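Surdu User Forum – Perception and Planning
2023-04-03, thread opened by Luminița Ene

lumi_ene
Our group is preparing its data policy for hand-held gripper recordings, and I would welcome comments before the May release. The question is how the Arkari pipeline should treat the approach phase, in which the jaws are open and nothing has been grasped. At present the tool trims every episode to begin 31 steps before first contact. I believe this removes information the policy requires.

dkm_planning
I must disagree. We tested untrimmed episodes on our Dunero bench, and the policy learned to hesitate. Operators pause while they decide where to go, and the network copies the pause. Trimming is crude, but it is predictable.

lumi_ene
The hesitation is a fair concern. It can be addressed by dropping steps in which the estimated tool speed is close to zero. Most of our approach steps look much like this one: open fingers over bare wood, with the nearest object only partly in view at the top.
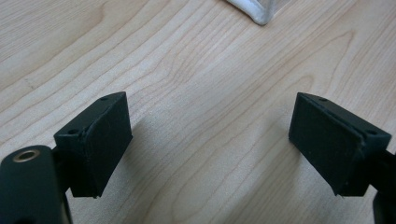

With the current setting, steps of this kind are discarded, and the policy is then asked to act from a starting view it has never been trained on. In our last evaluation of 200 trials, the majority of failures occurred before contact.

r.joven_tools
One caution regarding pose tracking. Wavy grain provides features, but the fingers are fixed relative to the camera mount and will pull the estimate toward zero motion unless they are masked. A speed filter built on that estimate would delete good steps. Please confirm that the mask is applied first.

lumi_ene
It is applied for tracking only. The policy receives the full view, fingers included.

dkm_planning
Then I withdraw part of my objection. I would still keep trimming as the default – new users rarely check their tracking – and offer the speed filter as an option.

r.joven_tools
I do not support two defaults in the documentation. Version 7 already caused confusion on this point.

lumi_ene
Noted. I will rerun both settings on the same 1,000 episodes and post the configuration files in this thread.

This site uses cookies to keep you signed in. By continuing to browse, you accept our cookie policy.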